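March, after supper

I paid the winter hydro bill this afternoon and the line was long, so I had time to think about the letter from my aunt. She wants me to write down how my grandmother made the sour plum syrup, the one she kept in the blue crock. I said yes on the phone too quickly. I remember the smell, and the cloth tied over the top with string, but I do not remember the amounts. Grandmother measured with a rice bowl and that bowl is broken many years ago.

I tried once already, in my second year in this country. I used 2 kilos of plums from the market on Tsang Street and white sugar. It became jam — a good jam, but my husband called it syrup only to be kind.

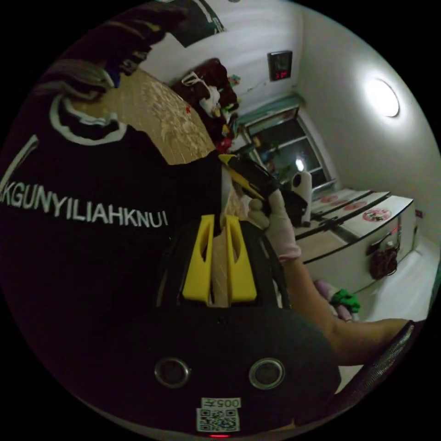 Liên Thân wrote back tonight that I should forget white sugar, her mother always used the yellow rock kind, and the plums must be still green and hard or the syrup has no colour and no bite. She also asked if we salted them first. I had forgotten the salt completely! Now I can see the grey stone bowl on the back step, and me not allowed to touch it.

Green plums come in June, if they come. I will ask Li-hua Yip where she bought hers. Must also phone the dentist tomorrow, and return the library book on knots.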